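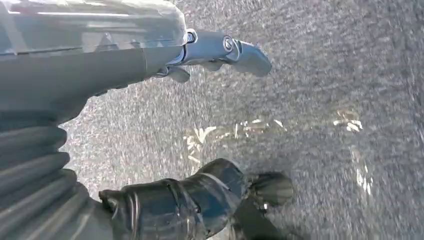 What is a subplot for in a historical novel?
A subplot gives a second set of characters a want of their own, and its outcome changes the terms on which the main plot is settled. If it can be removed without altering the final chapters, it is background and should be cut or shortened.

Courses > Writing Popular Fiction > Unit 6 > Inheritance plots

Unit 6 handout: the disputed estate as a plot engine
Tutor: Maxine Dunstan

6.1 Terms
Estate: whatever is being fought over. It may be land, a business, a title or a name.
Holder: the character in possession when the book opens.
Claimant: any character with grounds, good or bad, for taking it.
Instrument: the document or event that moves the estate from one character to another. Wills are the usual choice. Marriage settlements, mortgages and parish registers also serve.

6.2 Set text
We use Trestevlow by Mereana Stubbs (528 pages in the course edition). The holder is old Mrs Donnelly. The claimants are her nephew and the steward's daughter. The instrument is a mortgage signed before the book begins and not shown to the reader until chapter 81.

Read the first 3 chapters before class. Note each mention of the harbour dues. They look like local colour and are the first evidence of the debt.

6.3 Placing the instrument
Early placement (first tenth of the book) produces a chase. The reader knows the terms and watches the claimants act on them.
Late placement produces an inquiry. The reader must have enough partial evidence to keep forming theories, and the late document must agree with all of it.
Stubbs uses late placement. The cost is a slow middle: between the funeral and the sale of the mill, neither claimant learns anything new. The love story carries most of those chapters.

6.4 Claimants and sympathy
Legal right and moral right should be given to different characters, at least at first. In Trestevlow the nephew has the law and the daughter has the years of work. Compare The Rakum Bequest, where one character has both and the rival has to be made a thief to keep the contest going. The theft comes too late to affect how we read his earlier scenes.

6.5 Common faults in student drafts
- The will is read aloud in full. Give the clause that matters and report the rest.
- The solicitor explains the law to people who already know it.
- The holder dies before the reader has heard her speak.
- A second will turns up with no earlier trace of it.

6.6 Exercise
Write a scene of around 600 words in which a claimant first learns the terms. The terms may not be read out. Keep to one viewpoint and one room. Bring two printed copies.

Further reading: Gerkorow, opening section only, for a holder who is still alive at the end of the book.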